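Kitchen cell at Davden back in service after cable work

The kitchen test cell at Davden is running again after a fault in its wrist wiring kept it down for 14 days in February.

The arm had been dropping its connection to the gripper whenever it reached across the counter. Technician Myrto Deligiannis traced the problem to a cable that had been clamped too tightly behind the last joint. She replaced the cable, moved two clamps and left more slack at the wrist.

"It passed every check when it was parked," Deligiannis said. "You only saw the fault once the arm was stretched out."

The counter layout was kept as it was for the checks, with the toaster oven door open beside the cutting board and the toy food on its blue plate.

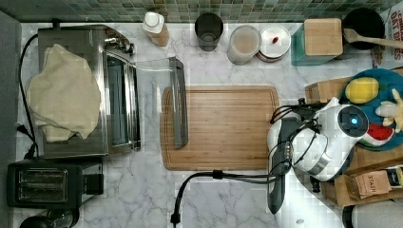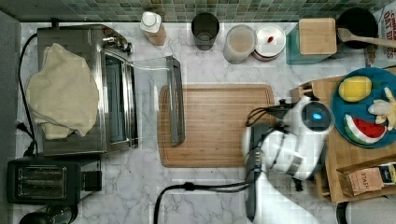 Rory Strachan, who manages the cell, said the gripper was recalibrated after the new cable went in. The arm then ran for three hours at reduced speed before it was cleared for normal use.

Cable inspections will now be done every three weeks. Until now they were part of the yearly service. The technician on duty will check the clamps by hand, look for wear on the outer jacket and write the result in the cell log.

A spare cable has been ordered from Werum and will be kept in the cabinet next to the controller. Strachan said the second kitchen cell uses the same clamps and will get the same change when it is next shut down.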